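Home About Classes Shop Visit Contact

About Dosska

Dosska started in the back room of a bakery in Dutholm, with a sourdough starter that had already been passed through more kitchens than we could trace. Zixuan Zheng was the early baker there, and Yichen Jiang came in every morning before work for a rye roll and stayed, most days, a good deal longer than it takes to eat one. Somewhere in those conversations the idea of a small bread school came up, and then it kept coming up, and that June the two of them signed a lease on the old Kondard feed store and taught their first class to 2 neighbors and a very patient landlord.

We've grown since then, though we've tried not to grow too much. Classes are capped at 18, which is as many people as can knead at once without bumping elbows, and we teach the plain everyday loaves first — white, wheat, rye — before anybody goes near a croissant.

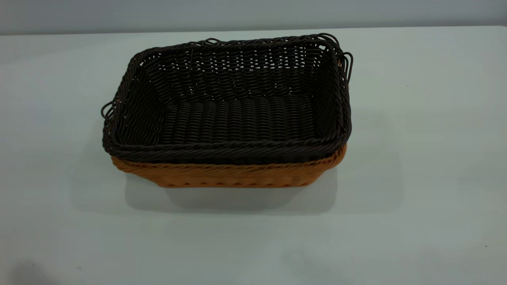 Two woven baskets, one dark and one tan-orange.

People come to us for all sorts of reasons. Some want to bake the bread their grandmother made and never wrote down, and we love those students especially, because they arrive with half a recipe and a strong opinion about how the crust should sound. Others have been let down by a recipe or two and would just like a loaf that rises. Both kinds are welcome, and so are children over eight if they bring a grown-up along.

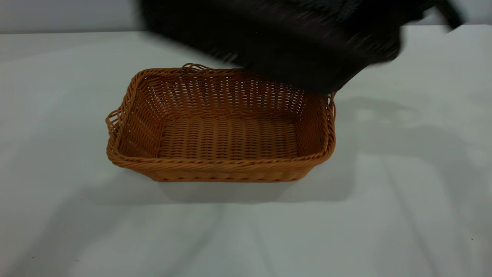
A wicker-style basket with a braided rim.

Our flour comes from the Qian mill up the valley. It's a little coarser than what you'll find at the supermarket and it drinks more water, so your dough may feel wrong for the first ten minutes. Give it time! Zixuan says this at the start of every class and again in the middle.
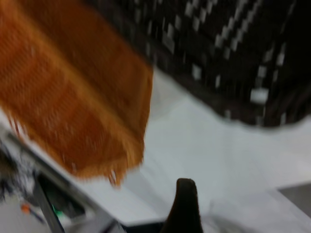 The beginner course costs $39, including lunch and whatever you bake, and if you miss a session we'll happily find you a spot in the next one. Yichen answers the phone most afternoons and is glad to talk through a flat loaf, whether or not you've ever taken a class with us.

Last updated: Apr 15, 2021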